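Write Down the Misses

Most labs that teach arms to pick things up have a rule for what counts as a success. Few have one for what counts as a try. At Rudd we ran 68 picks in March and then argued over 13 of them. Had the arm tried if it reached into the basket and stopped? Two of us said yes and two said no, and the score moved depending on who was asked.

My view is that a try starts when the fingers pass the rim. After that it goes in the log, whatever happens next. The soft items need this most, as they are the ones people like to restart without a note. 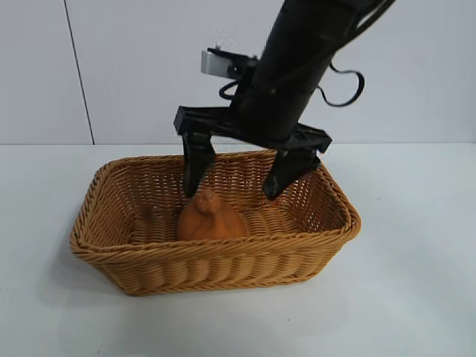 Dorothy Dobson thinks the rim is the wrong line. She wrote to me that operators will learn to hover just above it until they feel sure, and that the clock should start when the arm leaves its rest position. She would also log every stop by hand, with initials.

I can live with her version. It is stricter and costs a few more lines per shift. What I can't accept is the current Dutix sheet, which has a box for "picked" and a box for "dropped" and no third box.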